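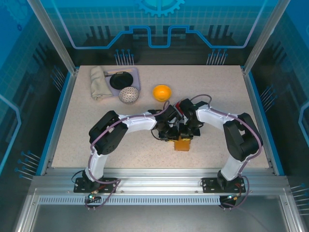 A member of the Danladi shared workshop writes that cable ties pulled tight at the elbow will stop an arm short of its full reach, and asks how much slack to leave.

Leave 41 mm of slack at each joint. Move the arm by hand through its whole range before closing the last tie.

Other points for two-arm table builds:

Bolt both base plates to the same rail. Check the bolts again after 300 cycles.

Practice handovers with a light block before using dishes. Bowls should come last.

Keep thin wires clear of the grippers.

Set the table with a tray and a folded towel only when the arms are parked.

Switch off power at the wall before touching a wrist motor.

Members may borrow hex keys from the Ukari cabinet until 7 p.m.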